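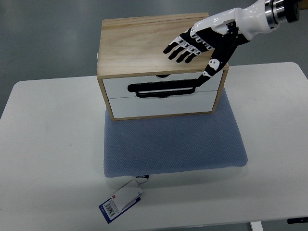
Small desktop drawer units are sold on looks, and the part that decides whether they are usable gets little attention. I mean the pull. A light wooden box has little mass to resist the hand. If the drawer binds at all, the whole cabinet travels with it.

Long bar or loop handles are the better choice at this size. They accept a grip at either end or in the middle. Pulling from one end does rack the drawer slightly, and a short drawer tolerates this poorly, but the user can correct by shifting the grip. A single center knob allows no such correction. Finger notches look cleaner and fail as soon as the contents are packed to the top edge.
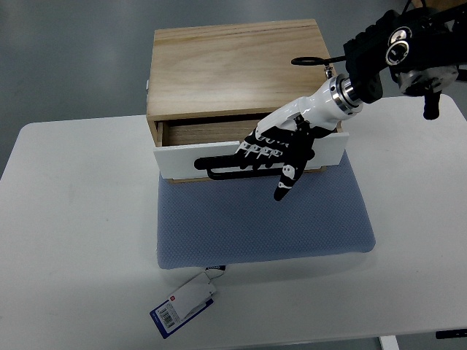

Friction under the base matters just as much. A textured fabric pad does more than four plastic feet on a smooth tabletop, and it spares the finish. Aqeel Afridi, who repairs furniture in Jirkbridge, prefers to weight the back of the box. I find that adds bulk for a problem the pad already handles.

My other objection is to white fronts on pale wood. They show every fingerprint near the handle, and matte paint does not wipe well.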